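Print | E-mail

Flindora Residents' Association
Minutes of the general meeting, May 11, 2019
By the minutes secretary

April minutes accepted, with a grumble over item 2.

Laundry room. Grunmont's quote for new dryers came in at $309 a unit, up from $306 in April. No explanation given. Members doubted the "energy saving" claim and want it in writing. Deferred.

Parking. Pister says the line painting will be done in three weeks. It said so last time. Noted. 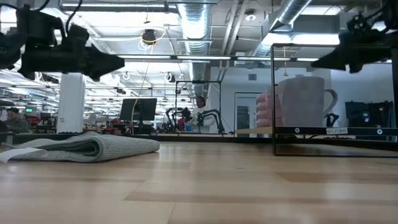 Linen for the guest suite. Guerra maintains its towels will keep their colour and shape for years, which the meeting took with a grain of salt. The grey one is a ribbed knit with a small white tag at one end, and rolls up well enough on a wood table. Whether it survives our washers is another matter. Motion to buy two and no more. Carried.

Adjourned.

Contact the office | © Flindora Residents' Association | Back to top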